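We use cookies to keep you signed in. Accept | Manage

Ticket: second gripper for the microwave cell
Opened by Efe Oyelaran, status: waiting on quote

Hi again! So Lalteton wants 2090 for the gripper, and I had 520 left in the September line (oops). The arm itself is fine, I just need to know what we can move around.
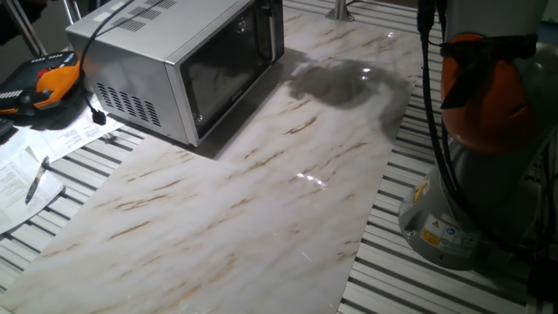

Gevamden said they'd lease one, five months minimum, but their quote skips the cables. Can purchasing ask them by Wednesday? I'd happily wait two weeks if it saves us money.
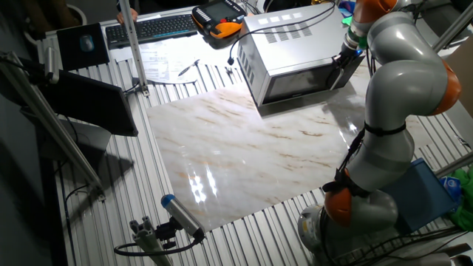 Update, 3:40 pm

Flotari is out, no stock. Leaving this open till Gevamden writes back.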